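Téléopération à deux bras : mes démonstrations de pliage ne se ressemblent jamais

Posté par bras_casse, janvier 2022

Bonjour à tous. J'essaie d'apprendre à un poste à deux bras à plier une feuille verte en deux, bord contre bord. Je pilote à distance avec les poignées Dostell et j'enregistre sous Flostow. J'ai 64 démonstrations au compteur et, à la relecture, on dirait que 64 personnes différentes se sont relayées, dont plusieurs en pleine digestion. Le plus pénible reste la prise à deux pinces : dès que je tiens la feuille des deux côtés, je corrige à gauche, puis à droite, puis ce que je viens de corriger.

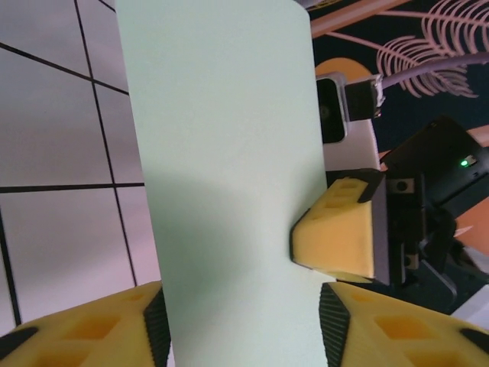
Fil n° 500

Faut-il tout jeter et recommencer, ou trier ? Et vous gardez les essais ratés ?

mokano_du_dimanche

Trie. J'ai eu le même souci en mars dernier avec des serviettes, qui ont en plus le mauvais goût d'être molles. Écris ta séquence sur un papier avant de toucher aux poignées : quel bras saisit en premier, à quel endroit, lequel attend. Ensuite tu t'y tiens, même quand tu as une meilleure idée au milieu du geste. Surtout à ce moment-là. Les hésitations de trois secondes, le modèle les apprend très bien, c'est même ce qu'il apprend le mieux.

Varie la position de départ de la feuille, pas ta façon de faire.

aasen_fan

Change de logiciel, Aasen fait ça tout seul.

(Édit : non, pas le pliage. Mais l'interface est plus jolie.)

vis_sans_fin

D'accord avec mokano_du_dimanche, j'ajoute le bras qui ne fait rien. On l'oublie, il se promène, et il finit dans tes données. Choisis-lui une position d'attente à côté de la feuille et ramène-le toujours là.

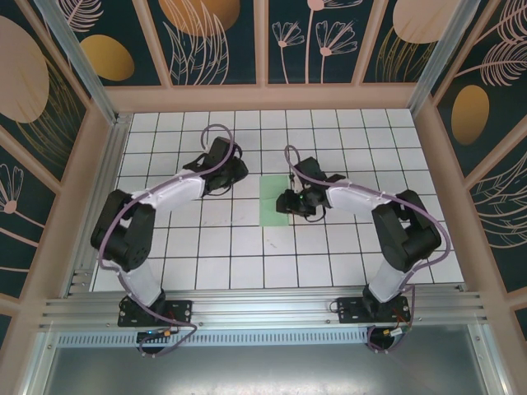 Peut-on mélanger les démonstrations de deux opérateurs ?

C'est possible, à condition qu'ils suivent la même séquence et que l'opérateur soit noté pour chaque essai. Sinon, commencez avec un seul.

Pour les ratés, je garde ceux où l'opérateur se rattrape proprement, dans un dossier à part. Les autres, corbeille.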